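What's Going On Inside a Computer?

Have you ever wondered what happens when you press a key and a letter pops up on the screen? I used to think there was a tiny typewriter in there. (I was 6, okay?) So let's take a trip inside and meet the parts that do the work.

The brainiest part is called the processor, or CPU if you're in a hurry. Grown-ups love calling it the brain of the computer, but I think it's more like a super speedy cook following a recipe. It can't make anything up. It reads one tiny step, does it, then reads the next one. The steps are really simple, like "add these two numbers" or "is this number bigger than that one?" The trick is that it does billions of them every second!

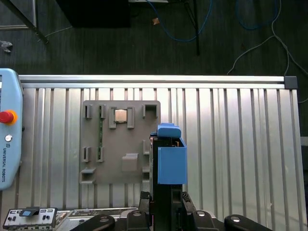

A small square metal chip sitting in its socket. Processors look a lot like this.

Now, a cook needs a counter to work on. You wouldn't run down to the basement every time you wanted a pinch of salt, would you? In a computer, the counter is called memory. It holds the things you're using right now - the game you have open, the picture you're drawing, the next bit of a song. Memory is very fast, but it forgets everything when the power goes off. My friend Cadi once lost a whole story about a dragon named Grevesau that way, and she still brings it up.

That's why computers have storage too. Storage is the basement pantry. It's slower than memory, but it keeps your stuff safe all night, all summer, or until you finally come back to finish that dragon story. When you click Save, the computer copies your work from the counter down to the pantry.

So how do all these parts talk to each other? They sit on, or plug into, a big flat board called the motherboard. Look closely at one and you'll see thin lines running all over it. Those are little metal paths, and electricity zips along them like cars on a road.

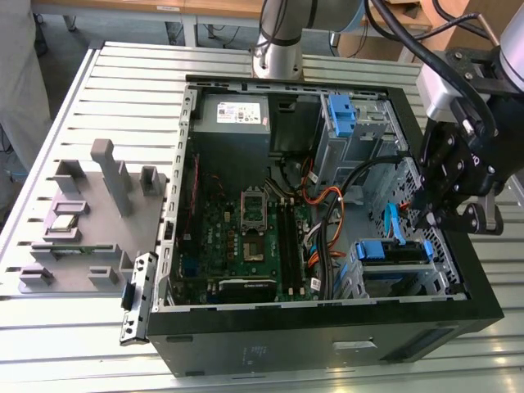

The big green board is the motherboard. The two black slots are for memory.

Everybody in the kitchen needs to eat, and computer parts eat electricity. The trouble is, the electricity from your wall is much too strong for them. A metal box called the power supply turns it into a gentler kind that the parts can use. Please don't ever open one up, even if it's unplugged. It can hold on to a nasty shock for a long time.

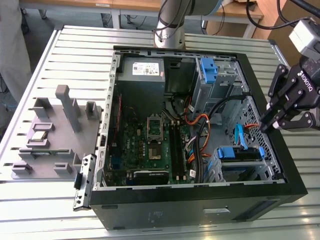

The gray box with the white sticker is the power supply.

All that work makes heat, too. Rub your hands together really fast and you'll feel them warm up - a busy processor gets a whole lot hotter than that. Many computers have a fan to blow the warm air away, and that's the whooshing sound you hear when you play a big game.

Try this! Get 4 friends and be a computer. One person is the processor, one is memory (with a small sheet of paper), one is storage (with a big notebook), and one is the keyboard. The last one is the screen. The keyboard whispers a math problem to the processor, memory writes down the numbers, and the screen shouts out the answer. Then see how long it takes to get the answer saved in the notebook. We tried 500 + 1,000 and our screen shouted "banana," so you can probably beat us.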